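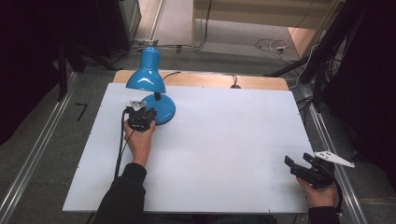 Progress on the household tasks strand has been uneven since our June report, and the short answer to the question the fund asked us – can a machine do these chores yet – is that it can do some of them, slowly, in one room. Most of the period went on teaching by demonstration. A person works through a chore with a hand-held gripper in each hand, and the recorded movements are used to train the arms. The lamp task is typical of the set: a blue desk lamp with a domed base, standing on a white board laid over the table, to be taken hold of and moved without tipping it or dragging its cord. The glossy shade and base have given us more trouble than we allowed for in the plan, and the cord more again.

Print this page
E-mail this page

Work done in the period

We planned for 40 chores and have full recordings for 29. The remaining 11 are mostly to do with cloth and bags, and we have put them back to the second half of the grant. Each finished chore has 200 demonstrations. Tests on the arms are run in sets of 100, with the object put down in a different spot each time, and a run counts as a success only if the person supervising does not step in.

The Semlow site handled recording. Testing was split between Semlow and the smaller room at Mitutden, where the lighting is different and the table is lower. This was asked for at the last review and it was a useful request. Several chores that looked settled at Semlow fell apart at Mitutden until the training recordings included both tables.

Results so far

Rigid objects with a clear place to grip are in reasonable shape. Mugs, boxes and tins can be cleared from a table and put on a shelf, and we would be content to show this to visitors. The arms take a good deal longer than a person would. For shop-floor work the nearest match is restocking a low shelf with boxed goods, which works when the boxes are all one size and stops working when they are mixed.

Lamps and other items with a cord are not ready. The arms will usually reach the right place, but a cord behaves differently each time and the present software has no good way of noticing that it has caught on something. The usual failure is that the arm carries on and the lamp goes over. We have tried slowing the movement down, which helped a little. Recording more demonstrations in which the person gets out of a bad position has helped more, and we intend to do that for all the corded items.

Wiping down a surface is better than expected. Folding is worse. A tea towel laid out flat can be folded once, but a tea towel in a heap cannot be dealt with at all at present.

Partners

Vlček supplied the second pair of arms later than agreed, and we lost several weeks of testing as a result. The arms are now in and no further delay is expected from that side. Zilstead has offered us part of its stockroom for a trial of the restocking task. We would like to accept, but only for boxed goods and only outside opening hours, as we are not willing to run the arms near customers or staff who have not been trained.

Spending

Spending is under budget on equipment and over on staff time. Recording takes longer than we costed for, mainly in resetting the table between demonstrations. We ask to move the unspent equipment money across to cover this. The total does not change.

Next steps

– Record the corded items again, with recoveries included.
– Start on the 11 outstanding chores, beginning with bags.
– Agree dates and a safety plan with Zilstead for the stockroom.
– Repeat every test from Semlow at Mitutden before reporting it as passed.

We need a decision on the budget change by 15th February in order to keep the recording staff on without a gap.

Contact us | Copyright Semlow Household Automation Project. All rights reserved. | Back to top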